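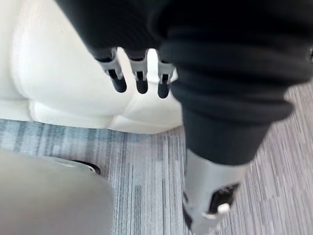

Mieczysław Zieliński would have liked the new furniture pickup to start years ago, and he said so, very cheerfully, at the town meeting in Idosside. "I have had two armchairs in my garage since my daughter got married," he told the room, "and she has a boy in second grade now."

He got a good laugh, and plenty of nodding too, for it seems half of Idosside has a couch or a wardrobe waiting somewhere for a decision. Starting in September, households in town will be able to book a free pickup for large furniture, one booking per address each year, with up to three pieces on each booking. Until now the only choices were to borrow a truck and drive out to the transfer station on Vimberg Road, or to pay a hauler, and residents at the meeting said they had been quoted as much as $200 for a single sofa on an upper floor (stairs cost extra, as anyone who has moved a sleeper sofa will understand).

The town took 433 calls about bulky items last year, most of them in spring and early summer, when leases run out and people finally get around to the basement. The public works office expects to handle roughly 400 pickups in the first year and will add days if the calendar fills up.

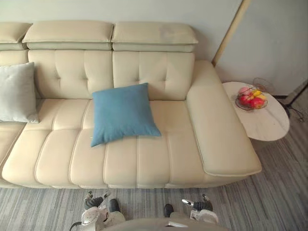 Pieces in decent shape will go to the old Marciniak warehouse behind the post office, where they'll be looked over, cleaned if they need it and put out for sale on weekends. Nothing there will be priced above $100, and families who have lost their belongings in a fire or flood can choose what they need at no charge. Upholstered pieces have to be free of tears, strong odors and any sign of bedbugs to be offered again, and the crew can turn down anything left out in the rain, so folks are kindly asked to keep things indoors or on a covered porch until the morning of the pickup.

Sectionals raised more questions than you might expect. One woman wanted to know whether hers, a big corner model that came into the house in four boxes, would use up her whole booking and then some. It won't. A sectional counts as one piece, provided it has been taken apart at the joints and the bolts are taped in a bag to the underside. Recliners count as one piece each, mattresses aren't included, and pianos, to the disappointment of a gentleman in the back row, aren't either.

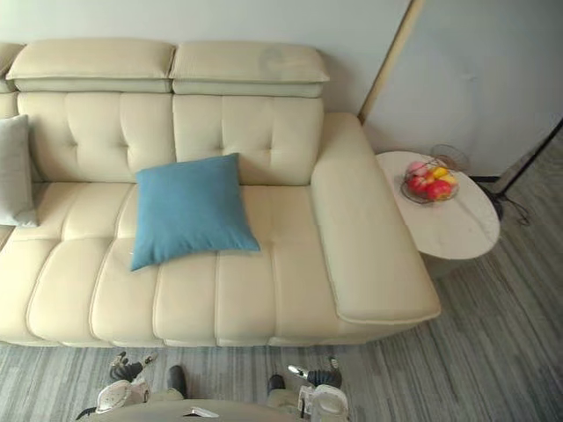

*A cream leather sectional with padded headrests and a wide arm.*

Bookings open in August at the public works counter and by phone. Grutero, the firm that already collects the town's yard waste, will run the trucks under a one-year agreement, and the town will decide next summer whether to keep it going. Zieliński has asked to be put down for the first morning.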